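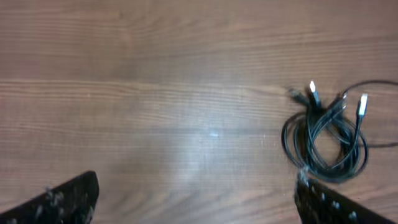 Workshop notes: cable storage and labeling

The June stock check covered all cables held in the Furavberg building, including the bench drawers and the two cabinets by the loading door. The total was 1309 leads. Of these, 1202 passed a continuity test and went back into stock. The remainder were cut at both ends and put in the copper bin.

Most of the time went into separating leads that had been stored together. Thin cords put away in one loose coil work their ends through each other's loops, and pulling on a connector tightens the knot. The procedure below applies to all thin leads from now on.

Separating a tangled bundle

Lay the bundle on a clear table under good light. Find the connector ends first and bring them all out to one side. Open the largest loop by hand until there is a gap in the middle, then feed the nearest free end back through it. Work one lead at a time. Do not shake the bundle and do not pull on the plug housings. If a cord has taken a set, leave it hanging from the rail overnight before coiling it again.

Coiling

Use over-under coiling for anything longer than an arm span. Shorter leads can be wound in a plain loop the width of a hand. Do not wrap a lead around its own connector. The bend at the strain relief is where most of the failed leads had broken, and 222 of the passed leads already show some whitening of the jacket at that point. Those carry a yellow dot and should be used for bench work only.

Ties and labels

Each coil gets one hook-and-loop tie, placed opposite the connectors. Wire twists and rubber bands are no longer to be used. Rubber left on black cord over a summer leaves a residue that solvent does not fully remove.

Labels go a hand's width from the plug, printed side out, with the length and connector type on the first line and the drawer number on the second. The Halvorsen label tape holds on thin cord if the wrap overlaps itself by a full turn. The older Vollaren tape does not, and leads carrying it will be relabeled as they come through. At present 381 leads still have the old tape.

Drawers

One connector type per drawer, no more than two layers deep. Leads with different connectors at each end are filed under the larger one. Power leads stay in the lower cabinet and do not go in with signal leads, even temporarily. The drawer list is in Flusis under Stores and is updated on Sunday evening.

Leads found without a label should be left in the gray tray at the end of the test bench. They will be tested with the next batch.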